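Jiltby Fashion Open Call – FAQ for designers

Page gets updated when we have a minute. Read it before you email please, most of what lands in the inbox is answered below.

Who can apply?
Anyone with a label, registered or not. Students too. You need one finished collection or most of one. We don't take stylists or photographers through this form, there's a separate call for those in March.

How many designers get picked?
12 for the runway, 9 more for the showroom. Same form for both. You can tick "runway only" but it does hurt your chances a bit.

What do I send?
Lookbook or plain phone photos, both fine. One paragraph on the collection. Sizes you sample in. Link to wherever you sell, if you sell. No videos over two minutes, Wilma Kinnear watches all of them and she has a day job.

Is there a fee?
Not to apply. Runway designers pay a $26 insurance charge per rack, that's it. Showroom is free.

Do you pay us?
Runway designers get $2,000 toward production, half when you sign, half after the show. Showroom gets no stipend, sorry. Working on it.

Can I show pieces that have been seen before?
Up to half the looks. If it was in the Mellor show last season we'd rather it stayed home, same buyers come to both. 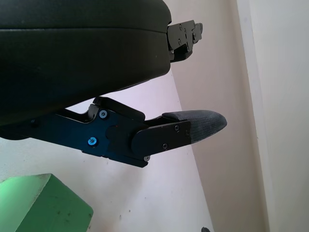

Laurențiu Mocanu wrote in to ask whether recut pieces count as old or new, he has four coats from last year with new sleeves and linings. New, if the silhouette changed. A new lining alone is old. Send us before and after pics if you're not sure.

Do I bring my own models?
No. Casting is ours, Joanne Nuttall runs it. You get a fitting slot and can ask for one swap. If a garment only fits one specific person tell us on the form, not at the fitting.

What sizes do you cast?
Everything. Which means your samples need to be in more than one size. Two minimum. We check.

Hair and makeup?
Provided by the Lirard salon team. One look for the whole lineup per designer, send a reference by the deadline or they pick for you. Wigs and headpieces are yours to bring and yours to carry.

Steaming?
Steamers backstage, no irons. Label your rack. Label your shoes too – left AND right. Shoes go missing every year.

Music?
One track per designer, clean version, five minutes max. Send the actual file, not a streaming link. No changes after the tech rehersal.

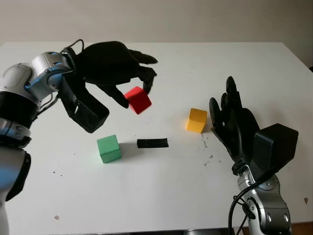
Could the order of the lineup be drawn by lot, Ward Verbeke suggested, so the same labels don't always close? We like it. Opening and closing slots will still be chosen by us, everything in between goes in a hat this time.

Can I sell on the night?
Yes, in the Wadier room after the last walk. Bring your own card reader and hangers. Tables are shared, so keep it small. We take no cut.

Guest tickets?
Four per runway designer, two per showroom. Names at the door by 5 pm. Extra seats are on general sale like everyone else's.

When do I hear back?
Everybody gets an answer, yes or no. If you applied and there's nothing in your inbox check spam first, then write to Liam Rudd. Please dont message the models.

Can I get feedback if it's a no?
Short feedback, a line or two, only if you ask. Put "feedback" in the subject.

I missed the deadline
Next one then. Showroom sometimes has a late spot if someone drops out, reply to the closing email and we'll keep you on the list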